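# Skasteo Mesh Basket, shallow, red

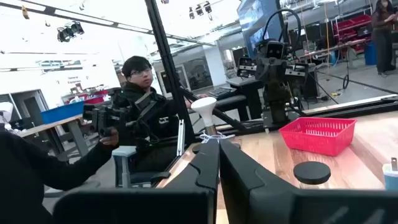
Back in stock as of February 23, 2023. Same mold as before, same red. Sold by Hisia out of the Kosonport warehouse, singles or cartons.

Shallow rectangular basket, plastic, perforated sides. For table tops, shelves, drawers. We get asked what goes in it - small stuff mostly. Cups, lids, string, chargers, the things that end up on a work table by lunchtime and stay there till someone wants to eat.

## Basics

- Color: red only for now. Blue is planned for July, don't hold us to it
- Material: plastic, one piece, no clips or glued parts
- Load: 3,000 g spread out evenly. Not all in one corner please
- Item no. 405
- Carton of 7, or single
- No lid. There has never been a lid

## Using it

Put it at the back of the table or off to one side so theres room to work in front. Sits fine at an angle, doesn't need to be square to anything. On a finished wood top lift it, don't drag. Grit gets under any basket and you'll see the marks on light wood first.

Thin string and cable ends poke through the mesh. Wind them up before they go in, or use the Hou liner (sold separately, felt, gray). Liner also stops pens from rattling.

Stacks when empty. Stacks when full too, but only if nothing stands higher than the rim, so no tall cups.

## Cleaning

Warm water, dish soap, old toothbrush for the holes. Top rack of the dishwasher is OK, bottom rack is not - two came back warped last year and we dont replace those. Keep off radiators. Dry it upside down.

## Ordering

Singles ship next working day. Cartons take a bit longer, depends who's on packing. For orders over 300 pieces write to Kilian Pfister first, he'll check the stock count and get back with a price. Schools and offices can pay by invoice, put the PO number in the notes box or it gets stuck.

Returns: unused, within the month, any box will do. Put your order number inside the box, on paper. Ye-seo Pyo handles returns and can't match them up from a name alone.

## Notes from buyers

"Bought one for the bench, went back for a carton. Color is brighter than I expected but at least I can find it." - Ayman Hegazy

"Good basket. Wish it was a little deeper. Liner shifts around some." - Hae-won Kang

A deeper one is being looked at, no date yet. For the liner, press it into the corners first, then smooth out the middle.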